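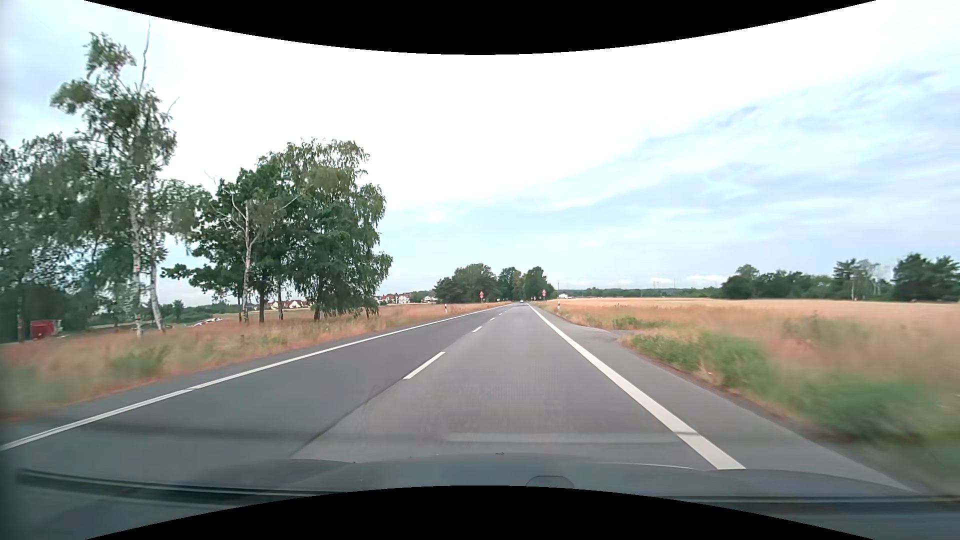
Section 2, open road on the Stutau side. Lane surfaces, centre seam and both edge lines.

Notebook entry, 23 November 2024
Road condition record, Stutau to Endby
Entered by Cristóvão Meireles

The route under review is 2,836 metres long and is divided for our purposes into the open section, with grass on both sides, and the built-up section, which begins at the first houses and ends beyond the signals. The section boundaries are those set out in the June entry and have not been altered.

Open section. The road is straight and the surface dry. The two lanes differ in both colour and texture: the left is darker, with a bluish cast, and the right is lighter and finely textured. The seam between them runs at an angle towards the centre line. The June entry describes the surface as uniform across both lanes. I consider that wording incorrect and have marked it for correction, with the original left legible.

Markings in this section are to be entered as follows. Left edge line: continuous, with one small break in the paint. Right edge line: continuous and broader than the left. The difference in width should go in the remarks column, as the form has a single box for edge lines and the figure from one side has been copied to the other in the past.

The paved shoulder on the right is entered separately from the lane. The small side access leading off it into the grass is also paved and does not appear on the Leswood base drawing. I have pencilled it in. Its distance from the section start still has to be taken with the wheel; the 695 metres written in the margin of the drawing is in a hand I do not recognise and should not be relied upon.

Verges. Dry grass on the left, with trees further over, birches among them. Grass and weeds on the right over a wide strip. Leaf fall on the left side remains an open question for the drainage sheet, and I have written nothing there — the drains were not examined.

Built-up section. The approach to the signals bends gently, and the left side is given over to parked vehicles along the houses. The edge line continues on that side, with the vehicles standing outside it. 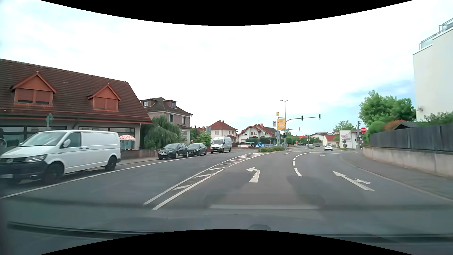
For this reason the parked row is to be recorded under roadside use and kept out of the lane width calculation. The earlier calculation, prepared with the Soriano template, treated the full paved width as available to traffic. I have asked that the template be withdrawn for built-up sections until the formula has been checked.

The low wall beside the pavement on the left is to be used as the reference feature for offsets. Parked vehicles must not be used, although two of the older sheets do so. On the right, the fence of the adjoining property may serve the same purpose, subject to agreement on which post is taken as the first.

Outstanding:
Sheet 31 to be redrawn with the side access included.
Wheel measurement to the access, taken from the Stutau end.
Remarks column to be completed for both edge lines.
Signal junction to be given its own sheet — the present one combines it with the bend and leaves no space for the stop line.
Leswood to be asked for the date of the base drawing.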